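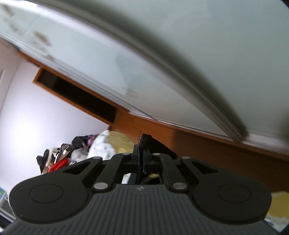

*By Mudgway*

Checks before each recording round with a hand-held gripper in somebody's home. We use this list at Kornex for housework tasks like folding and putting away clothes.

1. Get a signed consent form for every room you will enter. July's forms are still valid; older ones are not.
2. Put away mail, medicine and family photos. Leave clothes and bedding as you find them.
3. Turn the pivots by hand. If one sticks, swap the tool.
4. Tuck in any wire that could catch on a door or handle.
5. Open and close the fingers 40 times before the first take.

During a take, keep your wrist loose and move at half your normal speed. A wide, pale surface like a sliding wardrobe door blurs easily when you swing past it, so slow down on turns. Tilting is fine. Hitting furniture is not: stop, log it as code 101 and start over.

Don't edit or trim takes on site. Upload them whole, with the room and task in the notes field. The Fokville office rejects any batch over 1,000 takes, so split large ones first.

Last changed 5/8/19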